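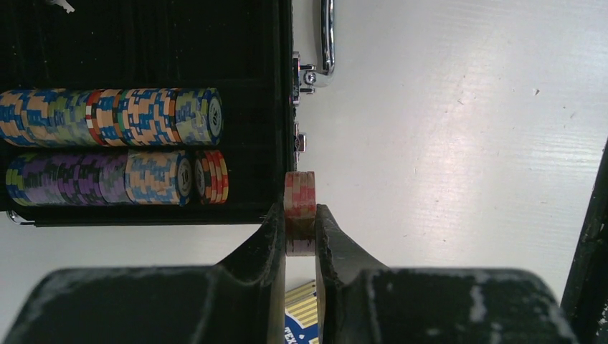
Section 2. Planning and budgeting a chip-handling cell

2.1 Scope

This section covers the purchasing decisions to be made before a Vakton arm is ordered for sorting or racking gaming chips. Installation begins in Section 3. Complete the Premley planning sheet as you work through the steps and keep it with the purchase file.

2.2 Before you request a quote

1. Measure the case or rack the cell will serve. Record the inside length of each channel, its depth, and the width of any divider between channels.

2. Measure the chips. Record diameter and thickness for every series in use. Mixed series in one case are acceptable, but the thickest chip sets the minimum finger opening and the thinnest sets the grip closing limit.

3. Note the position of handles, latches and hinges with the lid fully open. Hardware on the side walls reduces the approach angles available to the wrist.

4. Confirm the bench. The arm requires a clear, level surface and a 10 A outlet on its own circuit.

Note: Do not take dimensions from a case supplier's catalogue. Measure the case you own.

2.3 Selecting fingers

Two finger sets are offered. The standard set has parallel pads and suits chips lying flat. The Flavetti tapered set is intended for chips stored on edge in a channel, where the fingers must enter from above and close on a single chip.

5. For on-edge storage, specify the tapered set. Order one spare pair with the arm. Freight on a later order is charged separately.

6. Allow finger access at one end of each row. A channel packed to its full length leaves no room for a fingertip, and the first chip may have to be removed by hand.

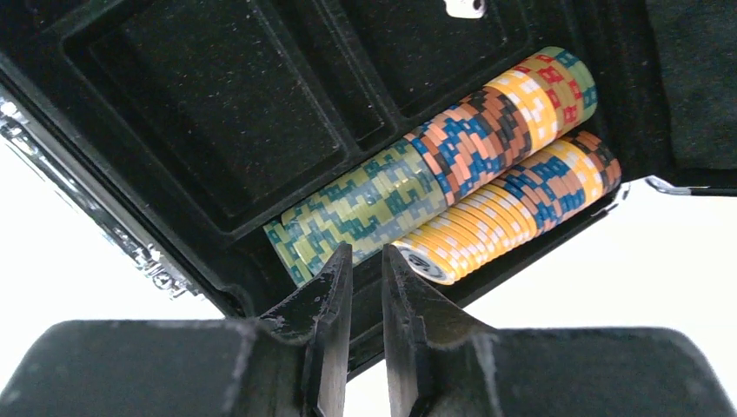

7. Where a case has more than one row, check the width of the divider against the outside width of one finger. If the finger is wider, it will bear on the neighbouring row as it descends. Specify the narrow tip (surcharge applies) or plan to work the rows from their outer sides.

CAUTION: Do not grind or file fingers to gain clearance. Modified fingers are not covered by warranty and can mark chip faces.

2.4 Budget lines

Enter the following in Part B of the planning sheet. Prices are in dollars, before tax.

Tapered finger set, fitted: 779
Spare pair, narrow tip: 835
Wrist camera, bracket and cable: 2,531

The arm and controller are quoted separately by Soriano, as the price depends on reach. Add freight, electrical work and operator time for teaching positions. Operator time is the line most often left blank.

Note: Finger pads are a consumable. Scuffing of the outer surfaces is cosmetic. Replace the pair when the gripping faces no longer meet evenly along their length.

2.5 Lead times

8. Allow 6 weeks from order to delivery for the finger sets. Orders placed in December are processed in January.

9. Have the case and a full set of chips on site before the arm arrives. Positions cannot be taught against a substitute case.

10. Return Part C, signed, to your Soriano office. The order is not released to the workshop until Part C has been received.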